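Section 6: Clearing and Stacking the Dishes

This part of the Bratside kitchen guide picks up once everyone has eaten and the dishes have landed in the basin. I've done this job more evenings than I can count, and the order below is the one that leaves me with the fewest chips. 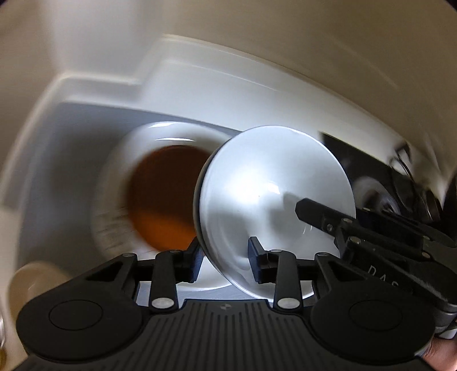 Before you start

Clear a spot on the counter first. You'll want a folded towel (I use the thick Urrego one from the linen drawer, but any will do) and the Tomuren rack with its drip tray pushed all the way in until it clicks. If the tray isn't clicked in you'll find out fast, usually through your socks.

Taking the dishes out

1. Look at how things are sitting before you grab anything. White bowls love to park themselves half on top of a bigger dish, and the one on top always comes out first.

2. Take hold of the bowl at the rim and steady it from the other side. Glossy bowls get slippery with even a little grease on them, so don't trust one hand!

3. Lift straight up, then over. Dragging it across the dish underneath makes an awful noise and can mark the glaze.

4. Set the bowl on the towel and go back for the next piece. I keep going until I can see the whole bottom of the basin.

Note: The Drekon bowls in our set are 6 inches across and the deep ones are 8. Keep the two sizes in separate stacks - they'll nest, but they stick, and getting them apart is a two-person job.

Washing order

5. Scrape anything saucy into the bin. Tomato and chili leave an orange ring if they sit overnight, and I've scrubbed enough of those for one lifetime.

6. Run the water warm and wash the cleanest pieces first, so the suds last longer. Rinse both sides, and run a finger under the rim where soap likes to hide.

7. Stand the plates in the back row of the rack (it has 11 slots) and tip the bowls face down in front.

Caution: Never pour boiling water onto a cold bowl. Let it warm up under the tap first.

Caution: If you feel a chip, take the piece out of use right away, even a tiny one.

Putting away is in Section 7. The shelf chart was last changed 2023-03-22, so if your copy still shows bowls on the top shelf, toss it and print a new one.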